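**Robot demonstration** (also *teaching by showing* or *programming by demonstration*) is the practice of giving a robot a task by having a person carry it out through the machine. The person either pushes the arm along by hand or steers it from a short distance with some kind of controller. The motions are recorded, and software later tries to repeat them. The idea is old, and the claims made for it have usually run ahead of the results.

## Methods

Hand guiding, sometimes called *lead-through*, puts the arm in a slack mode so that a worker can move it. It is easy to learn. It also puts the worker's own strength into the recording, and the arm may not be able to produce the same push in the same direction when it is left alone.

Remote control keeps the person's hands off the arm. The operator holds a grip, a pen or a smaller copy of the arm, and the robot follows. The operator feels little or nothing of what the gripper touches, and tends to work slowly as a result. Recordings made this way are full of pauses, and a program trained on them will often pause too.

## Claims and results

Sellers like to say that anyone can teach a robot in an afternoon. The Jadlow trial, which ran for 17 weeks, is often quoted in support. Its operators recorded 1182 demonstrations of a single job, fitting a cover plate, and threw out 129 of them as unusable. The published summary gives the number of recordings in its first line and leaves the success rate to an appendix. Endelex, which supplied the controllers, described the trial as a breakthrough. Stovard, which paid for it, went back to a fixed jig in May.

Mojtaba Dehghan, a critic of the field, has argued that most reported success comes from tidy workspaces. Parts sit in the same holders, the lights do not change, and a person stands by to put things right. The Abbasi method, named for the workshop where it was first tried, answers this by moving the parts a little between recordings. It helps with small shifts. Whether it helps with a part the robot has never met is still in dispute.

## Computer service work 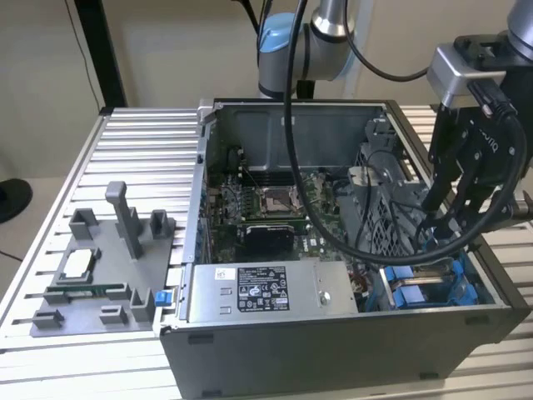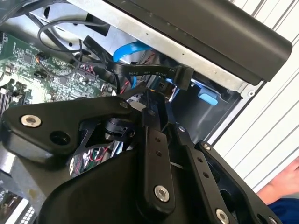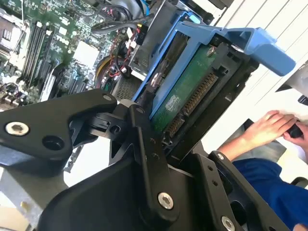

Taking apart and rebuilding desktop computers has become a favorite test for demonstration, partly because the parts are cheap and partly because there is a real trade in used ones. It is a harder job than it sounds. A hard drive in a plastic caddy, like the blue one held in the gripper in the third picture, has to line up with its bay before it will slide, and a cable lying across the opening can spoil the attempt. Loose cables are the weak point of nearly every such project — they hang differently in each machine, and no set of recordings covers them all. Memory and processors bring their own trouble. A fixture that holds each part in a known spot, as the gray plate beside the case does in the first picture, makes picking up easier and leaves the placing as hard as before.

Reports on this kind of work seldom say how often the operator stepped in. Until they do, their figures are best compared with caution, and only where the case, the parts and the starting positions were the same.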